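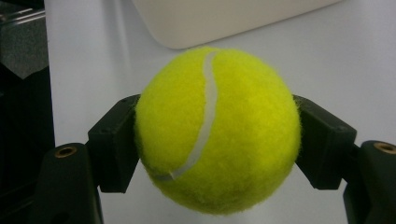 Do old tennis balls go flat if you just leave them in the garage?

Posted by Selorm Odoi, 2026-06-04

Hi all, I've just had a sort-out at home in Clillwood and found a big tub of tennis balls left over from when my two had lessons. The felt is still lovely and fluffy on most of them but they bounce like wet socks. They were opened in January last year and have lived in the garage ever since, lid off. Is that normal? And is there any way to get the bounce back, or do I give them to next door's spaniel? Seems a shame, we only play about 6 times a summer.

Soledad Domínguez
Yes, normal I'm afraid! The new ones are packed in a pressurised tin and once you pop the lid the air slowly creeps out through the rubber, whether you hit them or not. Fluffy felt only tells you they haven't been played with much. Drop one from head height onto a hard floor next to a new one and you'll soon see (ours barely got past my knee). You can buy screw-top tubes that you pump up to keep the pressure in, and they do help if you use them from day one, but I've never had much luck bringing properly dead ones back. For a knockabout with the kids I'd still use them, slower balls are easier for little ones anyway. I'd go careful with the dog, the felt is quite rough on their teeth if they chew all day.

bistetti_fan
put them in the tumble dryer with your duvet, works a treat. noisy though

Selorm Odoi
Ha, trying the duvet thing at the weekend. Thanks both. Does it matter if they're a bit grubby?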